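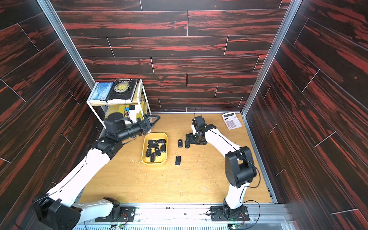

Search this site Search

Two arms, one planner: what I did all semester

So my project was the software for getting two arms to tidy up the same table without smacking into each other. When I signed up I figured the hard part would be perception. Nope! Perception took me a couple of weeks and the rest of the semester went to a scheduler that I rewrote twice, plus one very annoying timing bug.

The setup is the two-arm bench in the Drutdale lab, with both arms on one rail facing the same work surface. My task was key fobs. They go in the mustard-yellow tray, and everything else (the shelf with the books on it, the calculator in the back corner) has to be left alone. Black fobs piled on top of other black fobs are kind of a nightmare for segmentation, so I cheated a little – the code only looks for fobs outside the tray, and it masks out the tray completely once it has found that yellow. Loose ones on the pale wood are easy by comparison.

The planner is called Vudeda. It started as one big Python file and is now seven smaller ones, which I'm weirdly proud of. Each arm asks for a chunk of the workspace before it moves, and if the other arm already has that chunk, it waits. My first version locked the whole table, so really I'd built a one-arm system with a spare arm parked next to it. The second version used a grid and deadlocked constantly, because both arms would grab half of what they needed and then sit there forever. Version three makes an arm request its full path up front or get nothing. Boring, but it works!

I ran 116 pick attempts with the final version. Nine failed. Seven of those were bad grasps where the fingers came down on the edge of a fob and it skittered off, and the other two were planner timeouts. No arm-to-arm collisions in that whole batch, and I was watching with my hand on the stop button the entire time, so I'd know.

About that timing bug. The joint states from the two arms were getting stamped by different clocks, and my collision check was comparing where the left arm is now with where the right arm used to be. Kieran Duggan spotted it when he plotted both streams on top of each other and one was clearly lagging. I had been blaming the path smoother for days (sorry, smoother).

Things I want to fix in January: a retry that picks a new grasp angle instead of trying the same bad one again, and a proper model of the shelf. Right now it's a fat box, so the left arm treats a lot of perfectly good air back there as solid. I'd also like to log the wait times, since I have a feeling the right arm gets stuck waiting more than its share and I can't prove it yet.

3 comments 14 shares

Contact | © 2023 Drutdale Student Projects | Back to top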